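Muma Robotics Club: call for participants, spring project

Would you like to spend a few months teaching a robot to fold laundry? We are looking for people to join our spring project at the Muma Robotics Club, and we would love to hear from you even if the closest you have ever come to a robot is a washing machine with too many buttons.

A little about us first. The club began as an evening class run by Rekha Chaturvedi in the upstairs room at Nautiyal, and it has grown rather a lot since then (we have had to buy more chairs twice!). Last October we started on clothes, which are floppy and awkward and great fun to work with. Members use a pair of hand-held grippers to handle everyday garments at home, and the recordings go towards training the club's own arm, which Yurii Prokopenko looks after and which we call Stelar. We have 300 recordings so far, mostly of towels and shirts, and we would dearly like a good many more of trousers and jeans.

What you would be doing

You would come to one evening session a week for 8 weeks, and in between you would record at home for nearly 40 minutes a week, at whatever time suits you. Mamta Tomar will show you how to hold the grippers and how to start and stop a recording, and she is very patient, so please ask her everything. Those who enjoy the computer side can sit with Akash Maurya and help sort the recordings and train the model. If you would sooner stick to the folding, that is a real help too.

Who can join

Anyone aged 16 or over who can get to Nautiyal in the evenings. You will need a bed or a table to work on, and some clothes you don't mind handling over and over again. We lend you the grippers, and there is no fee. Under-18s should bring a note from a parent or guardian to the first session.

How to apply

Write a few lines about yourself and why you fancy it, and hand them in at the Nautiyal front desk, marked for Abhishek Goel, by 16 December 2024. Please say which evenings you can't manage. We try to reply to everybody within a fortnight, and if the group is full we will keep your name for the next one.
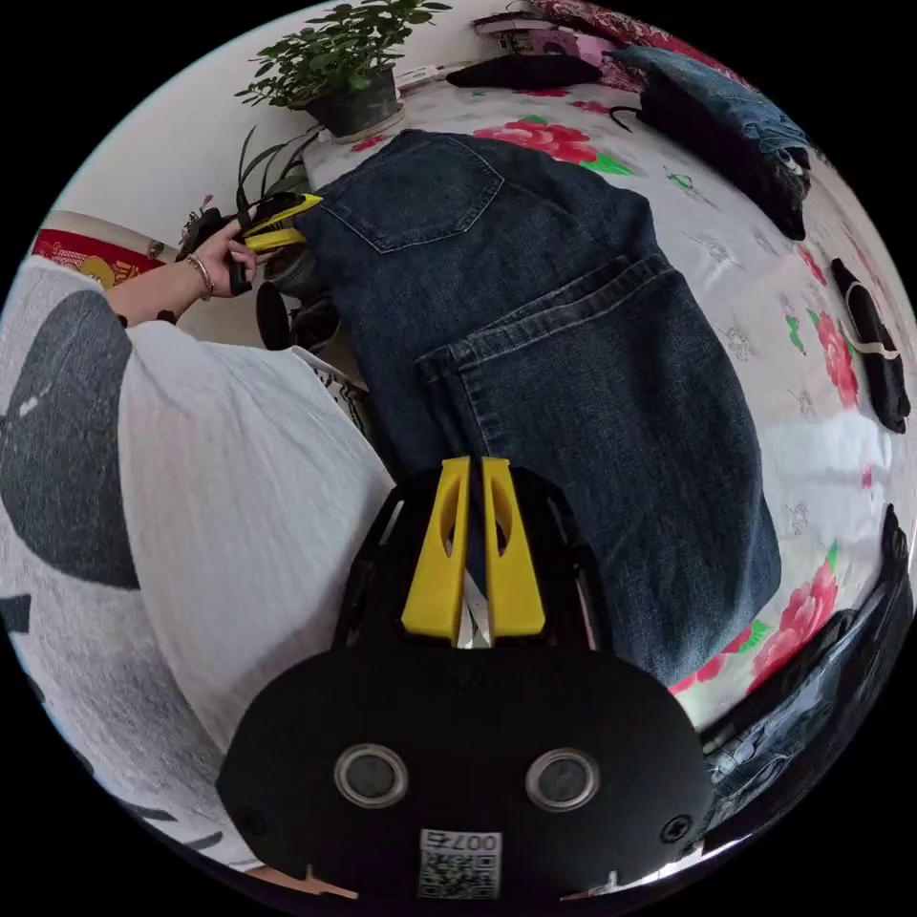 Jeans practice with the hand-held grippers, back pockets facing up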